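The Slow Work of Teaching Software to Let Go

Software that sorts groceries for a living has to be good at stopping. Helju Lepik learned this at Tradham, a small automation company in Pritport, where she leads the team that writes the planner for a pair of tabletop arms.

The planner is called Sillunance. It takes what the cameras report, decides which arm should move, and hands over a path. If the report changes before the arm gets there, the path is thrown out and a new one is made. In the first version that took too long, and the arms often finished moves that no longer made sense.

"We had a good planner that was always answering an old question," Lepik says.

Her fix was to cut each plan into short pieces. An arm now commits to 10 steps and no more. The next piece has to be ready before the last one runs out. When it isn't, the arm slows down and waits.

The second problem was sight. A camera over the table knows where the bins are but loses small things behind a gripper. A camera at the wrist gets close, and then has to cope with blur whenever the arm moves. Sillunance keeps both views and gives each one a score. A smeared wrist view counts for less until the arm settles.

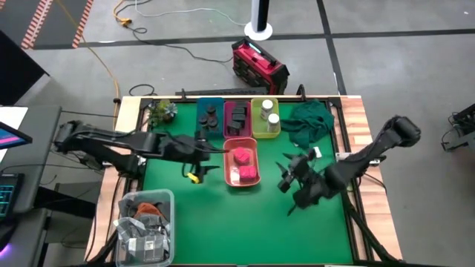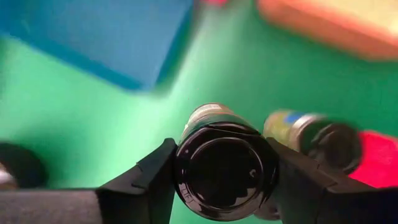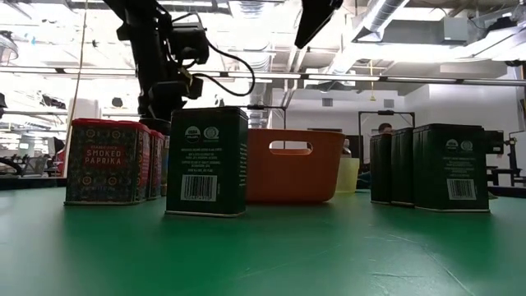 Two Arms, One Table

Sharing the space turned out harder than seeing it. Early on, one arm simply locked the whole table while it worked, which was safe and slow. The current code reserves only the space an arm will pass through during its next piece of motion. The other arm can use the rest.

Deadlocks still happen. Chow, the team's log viewer, was written to find them. It lines up camera views, joint positions and planner decisions on one timeline, so an engineer can go back to the point where both arms began waiting. In August the team used it to review 344 stalls. More than 20 came from a single bug in how reservations were released.

Lepik wants the next version to choose its own grip force. For now that number is set by hand for each type of object, and the list keeps getting longer.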